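Call for Participants: Curnano Block Pushing Project, Spring Term

The Curnano student robotics club is looking for new members for its block pushing team. You don't need a robot, a laptop or any experience with either. You do need to be able to come to the lab at Trillari Hall twice a week until the end of May.

Table 2, board layout with blue, red, green and yellow blocks:
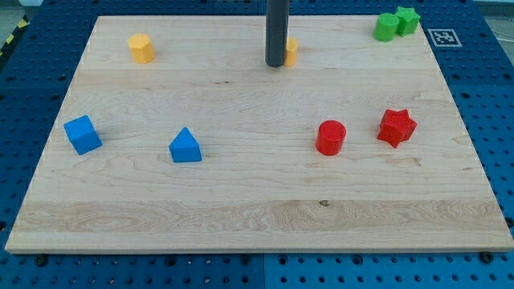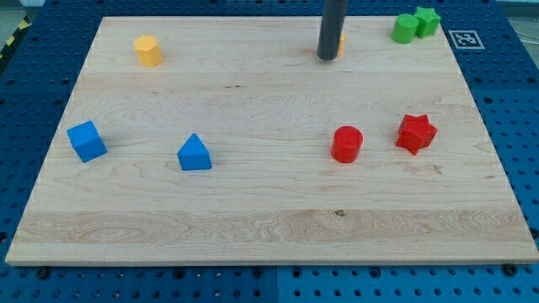

Do I have to know how to program before I apply?

Most people who join have written a little Python in a class or at home, and some have written none. The first two weeks are spent on the basics, and a new member is paired with someone who has been on the team for at least a term.

What the project is

The team is building a system that takes a short written instruction, such as "push the red star over to the blue cube," and turns it into arm motion. The arm can only push. It has no way to pick anything up, so every task has to be done by sliding blocks across the board. Blocks turn when they are pushed off center, and the star shapes turn more than we would like. A good part of this term will go into that problem.

Last term the team recorded 227 pushing runs by hand control. We plan to record 200 more this term with longer instructions, then train on the full set and show the result at the Jastton Student Robotics Day in May. The event has a tabletop class with a time limit of 7 minutes per team, and we intend to enter it.

Open places

We have 16 places in total, split between the groups below. You can name a first and second choice on the form.

Operators. You drive the arm with a hand controller and record runs. Each run starts from a written instruction and ends when the blocks are where the instruction says. It is slow work at first. Operators also reset the board between runs.

Instruction writers and labelers. You write the instructions, watch recorded runs and mark whether the run did what was asked. Good spelling helps. So does patience with questions like whether a block is "next to" another one or only near it.

Code. You work on the training scripts, the camera calibration and the tool we use to play runs back. For this group we do ask for one finished programming course or something you have made yourself and can show us.

Table and hardware. You look after the tables, mounts and cables, and you make spare blocks when we need them. Shop training is required before you use the saw or the printer, and we can sign you up for it.

What we ask of you

- Two lab sessions a week, 4 p.m. to 6 p.m. You choose your days when you accept a place.
- A short safety session before your first time at a table. It can't be skipped, even if you did one for another club.
- Closed shoes in the lab. Long hair tied back.
- A few lines in the team log after each session, saying what you did and what was left undone.

If you miss three sessions without writing to us, we will offer your place to the next person on the list.

What you get

Operators and labelers are paid the standard student hourly rate for recording sessions. Meetings and training are not paid. Students in the Chantharasri engineering program can count the term as one project credit, but you have to file the credit form yourself and get it signed before the second week. Everyone on the team is named in the project report.

Travel to the Jastton event is covered for the members who go. The bus is small, so we will pick the travel group in April from the people who have worked on the competition tasks.

Who can apply

Any student enrolled this term, full time or part time, in any department. We have had members from music and nursing, and they did fine. Students under 18 need a signed permission form.

How to apply

Pick up a form at the front desk of Trillari Hall or ask for one at the lab during session hours. Write a paragraph on why you want to join and list the hours you can't come. Please don't attach a resume - we won't read it.

We talk to each applicant for ten minutes or so at the lab, and you will get a turn with the hand controller. How well you drive on that first try has no effect on the decision.

Forms go to Prasert Hemmin, project lead, in the club mailbox at Trillari Hall. Places are filled as forms come in, and the list stays open until all of them are taken.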